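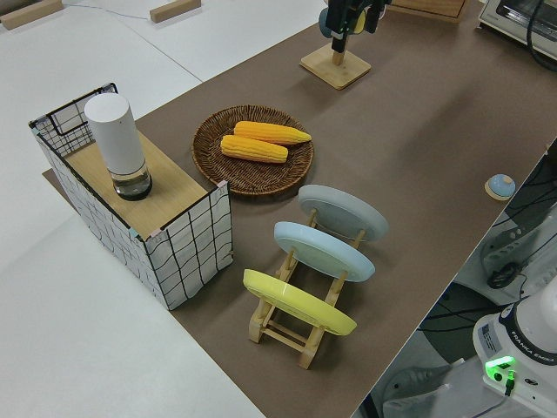
# 7 Learning Manipulation from Demonstration

Chapter 6 treated the arm as a machine that follows a path given to it in advance. Such a path is worked out from a model of the arm and a model of the objects, and it holds only as long as both models hold. In a kitchen or a workshop the second model is seldom available. Plates are put back in a different slot, a tray is moved to make room for something else, and the path that was correct in the morning is wrong by noon.

The present chapter deals with a different source of motion. A person carries out the task through the arm, the joint positions and camera images are recorded together, and a policy is fitted to the record. The policy is a function that takes the current image and joint state and returns the next short stretch of motion. The fitting itself is ordinary supervised learning, as set out in Chapter 3. The difficulties lie elsewhere, chiefly in what was recorded and in how the result is tested.

## 7.1 The Grirkton study

Much of the chapter refers to one set of results, obtained by Kun, Balogh and Hajdu and known as the Grirkton study. The authors collected 373 demonstrations of tabletop tasks with household objects. All were given by two operators, using the same arm and the same fixed camera. From this set they trained three policies that differed only in how the demonstrations had been chosen:

- Policy A was trained on the full set.
- Policy B was trained on the full set less 23 demonstrations in which the operator had paused or gone back to correct a grasp.
- Policy C was trained on a subset of the same size as that for B, drawn at random.

Each policy was then run 20 times on every task, with the starting positions of the objects drawn from a list fixed before training began. Policy C performed much as Policy A did. Policy B was faster than either when the first grasp succeeded, and worse than both when it failed. The authors took this to mean that the corrections, though untidy, were the only part of the record that showed the arm how to leave a bad state.

Gulyás later repeated the comparison at Staniforth with a different gripper and found a smaller gap in the same direction. The two sets of results are compared in Section 7.5.

## 7.2 Terms used in this chapter

A **demonstration** is one continuous recording from a stated starting condition to the point at which the operator declares the task finished. A **rollout** is the same thing with the policy in place of the operator. The two are stored in the same format so that they can be compared step by step.

**Drift** is the growth of the distance between the states met in a rollout and those found in the demonstrations. Small errors in each action move the arm to positions slightly outside the record, where the policy is less accurate, and the next error is larger. Section 7.3 derives a bound on drift in terms of the length of the task.

A **distractor** is any object within view that plays no part in the task. Whether an object counts as a distractor depends on the task and must be stated for each one.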